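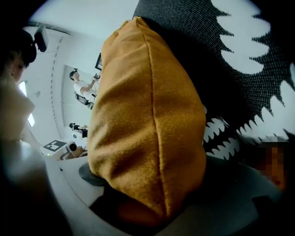

I moved to Eltley in December with two suitcases and a plan to rent unfurnished for the first time. I'd always had furnished places before, where the couch came with the lease. What I didn't understand is how much of a room is soft stuff. A mustard-yellow cushion with a seam down the middle and a dark gray one with white zigzag teeth on it did more for my living room than the floor lamp I spent a week choosing. So this is a thread on setting up an unfurnished apartment, mostly the order I'd do it in if I had to start over.

14 replies · 61 shares

First thing: read the lease for what "unfurnished" means. Mine meant no light fixtures in the bedroom and no curtain rods anywhere. The stove was included. The fridge wasn't. I found that out on a Friday evening with a bag of groceries in my hand.

3 replies · 22 shares

Call the building office before you sign and ask about fridge, stove, blinds, ceiling lights, shower curtain rod and smoke alarms. It takes one phone call. Write the answers down with the date you called.

1 reply · 19 shares

Buy the mattress first. I bought a table first, because it was on sale, and then slept next to it on a camping pad. A table can wait. You can eat standing at the counter for a long time.

8 replies · 47 shares

Total spend over the first six weeks was $2,615. That includes the fridge, the mattress, a bed frame, a used couch, the table, kitchen things, curtains and the van rental. It doesn't include the deposit or the move itself.

5 replies · 33 shares

The fridge was the biggest single item and I bought it new. I looked at used ones for two days. Most were too wide for the gap next to the stove, and the one that fit was up three flights of stairs and the seller wasn't going to help carry it.

2 replies · 9 shares

Measure these before you shop: fridge gap, front door, the turn in the hallway, bedroom window, and the wall where the couch goes. I keep mine in a note on my phone. I still look at it.

4 replies · 38 shares

The couch came from a used furniture place out in Vultalholm, and it cost $80. The frame is solid and the arms are worn. Check the frame by lifting one front corner – the other front leg should come up almost right away. If it doesn't, the frame is bending and you should leave it there.

11 replies · 72 shares

Also take the seat cushions off and look underneath. Look along the seams with a flashlight. Look at the underside too, where the fabric is stapled. If the seller doesn't like you doing that, go home.

6 replies · 55 shares

My bed frame is an Öberg, secondhand, and it was missing 2 bolts. The hardware store matched them from one I brought in. Always bring one in. I tried to describe it over the phone first and that went nowhere.

2 replies · 8 shares

Kitchen, in the order I needed things: one pot, one pan, a knife, a cutting board, a can opener, a colander. I bought a set of six plates and I use two of them. Bowls would have been the better buy. I eat nearly everything out of a bowl.

9 replies · 26 shares

Curtains. Get them before the first weekend if your bedroom faces east. I had a bedsheet up with painter's tape for most of a month and it fell down every few nights. A tension rod works if your window is set back into the wall. Mine is, and I didn't think of it.

3 replies · 17 shares

Skip the rug until you've lived there a while. I had one picked out for the living room and then moved the couch to the other wall, where it would have been the wrong size. Still no rug. The floor is cold in the morning and I wear slippers.

1 reply · 6 shares

Someone asked about the van. I used Coden, the small one, half a day on a weekday. Take pictures of every side before you drive off and put the fuel back to the line where it started. I got the couch and the bed frame in one trip with the table legs off.

4 replies · 12 shares

Things I still don't have: a rug, a nightstand, a second chair for the table, anything on the walls. I use a stool for a nightstand. The chair I should get soon – my sister is visiting next month and we can't both sit down to dinner.

7 replies · 15 shares

Last updated 21 Apr 2021

Search posts Search this thread Clear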